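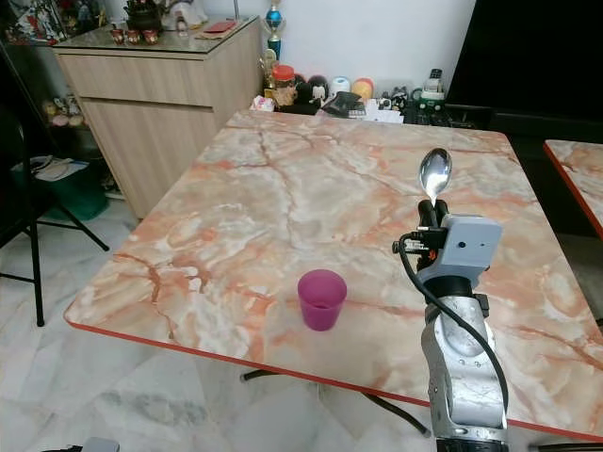
*A spoon and a small purple cup at the marble-patterned table.*

# "You can't hurry a marmalade": an afternoon with Celeste Nogueira

Celeste Nogueira puts the kettle on before I've got my coat off, and by the time I've found somewhere to hang it she has already told me about the quince tree, the neighbour's goat that used to eat from it, and why she will never again buy sugar from the shop on the corner. I had meant to begin with a proper question. I had several written down. In the end I think I asked two of them, and the rest of the afternoon took care of itself.

She has been making preserves for 23 years, for the last 19 of them under the name Peixoto, after the street her grandmother lived on. You may have had her tomato jam without knowing it, as it used to be served in little unlabelled pots at the café at the bottom of the hill. These days it comes in a proper jar with a proper label, and she is still not quite sure she approves.

"The label was my daughter's idea," she says, pouring. "I said, people know what it is, it's red, it's got pips in it. She said, Mum, so has the raspberry. And I had to give her that one."

I ask how it all began, and she laughs, and then she takes her time over the answer, turning her cup round and round on its saucer.

"It was oranges. My aunt had sent a box from her village, a big wooden one, and it had sat too long at the depot. Half of them were on the turn. I was working at the dry cleaner's then and I came home tired and there was this box in the hall, smelling the way oranges smell when they've a day left in them. I couldn't throw them out. She'd picked them herself, you see. So I stayed up and I made marmalade, and it was dreadful."

Dreadful how?

"Like glue! You could have hung wallpaper with it. I'd boiled it to death, I was so frightened it wouldn't set. I gave a jar to everybody I knew and they were all very kind, and then about a month later I found one of the jars holding a door open."

She made it again the next winter, and the one after that. She kept a notebook, which she fetches from the dresser to show me. The cover has come away and been taped back on so many times that it's mostly tape. Inside, every batch has its own page: the fruit, the weight, the weather (she swears the weather matters, and I'm not going to argue with her), and then a single word for how it came out. "Sulky", says one from an early June. "Better", says the next. A few pages on there is one that says only "Oh!", underlined, and she puts her finger on it and smiles.

"Apricot," she says. "That was the day I understood that you have to leave it alone. I'd gone to answer the telephone and I'd turned it right down, and I forgot it. I came back and it had done it all by itself. You can't hurry a marmalade, and you can't hurry a jam either, but you can certainly annoy them."

There is a great deal of practical advice in Celeste's conversation, though it comes in sideways and you have to be quick with your pen. She warms her sugar in a low oven before it goes in. She never makes more than 3 kilos at once, however much fruit there is, as a big pan takes so long to come to the boil that the flavour has gone by the time it gets there. She saves her orange pips in a twist of muslin and squeezes it at the end with her bare hands, wincing. She tests for a set on a cold saucer, the way most of us were taught, but she also listens.

"The bubbles change," she says. "At the start it's a chatter, very quick, very high. Then it gets slow and it goes plop. When it goes plop, you get your saucer." She does an impression of the plop for me, and then, not satisfied with it, does another.

I ask whether people are still making their own, or whether it's all gone the way of darning and letter-writing, and she looks at me quite sternly over her glasses.

"More than before! You'd be surprised. When I started doing the evenings it was all ladies of my own age, and they all knew better than me, every one. Now I get students, I get young couples with an allotment and too many plums. I had a man who'd never cooked an egg. He'd moved into a house with a damson in the garden and he felt guilty every time he walked past it."

The evenings are run with her friend Lerato Nkosi, who comes in halfway through our second pot of tea with a bag of limes and sits down without taking off her scarf. Lerato came to one of the first sessions to learn how to make a chutney like the one she had grown up with, found that Celeste's chutney was nothing like it, and told her so.

"She was very rude about my chutney," Celeste says fondly.

"I said it was sweet," says Lerato. "It was sweet. It was jam with an onion in it."

So Lerato brought her own, a peach one with a good deal of chilli and some curry leaves, and the two of them have taught together ever since. Celeste takes the jams and jellies, Lerato the chutneys and pickles, and they have a standing disagreement about vinegar which I am told has gone on for years and which they were kind enough to have again for my benefit. Lerato likes it sharp. Celeste thinks it should be something you notice afterwards. Neither of them gave an inch, and the limes were used to make several points.

It's Lerato who thinks most about the waste side of things. She grew up in a house where fruit was put up the day it came in, and she still can't see a tree dropping its apples on a pavement without wanting to knock at the door.

"And I do knock," she says. "I say, excuse me, are you going to use those? People are pleased, mostly. They're a bit ashamed of the mess and they don't know what to do with it all. I bring them back a jar. One old gentleman, I've had his greengages every summer since his wife died, and I think he waits in for me."

She says this quite lightly, and gets up to look for a plate for the biscuits, and for a minute Celeste and I don't say anything.

I wanted to know what a beginner should make first, having ruined a fair amount of fruit in my own time. They answered together and they answered differently, of course. Celeste says blackcurrant, which sets if you so much as look at it and forgives almost everything. Lerato says a plain apple chutney, as there's no set to worry about at all and you can eat your mistakes with cheese. Both of them say to buy new lids every time, even if you use old jars, and both say you should write down what you did while it's still on the stove and not after supper when you've forgotten.

"And taste it when it's cooled," Celeste adds. "People taste it boiling, they burn their tongue, and then they can't tell you a thing about it for a week."

By now the light was going and I had somehow been given a jar of quince jelly, a jar of the peach chutney, and three limes. I asked Celeste if she had ever thought of getting bigger, of taking on a proper kitchen and a van, and she shook her head straight away. She was offered it once, she says. A man came and talked to her very nicely about quantities and wanted to know if the tomato could be made without the pips.

"I said it could be," she says, "but I wouldn't be the one making it. And he had a biscuit and off he went. He was perfectly pleasant. He did buy four jars."

She walked me to the gate, past the quince tree, and made me stop so that she could show me where the goat had got through the fence. The next evenings start when the Sevilles come in, and she says to bring an apron and a big spoon, and your own jars if you have them. Lerato called from the kitchen window that I should leave the chutney at least a month before I opened it.

I managed a week and a half.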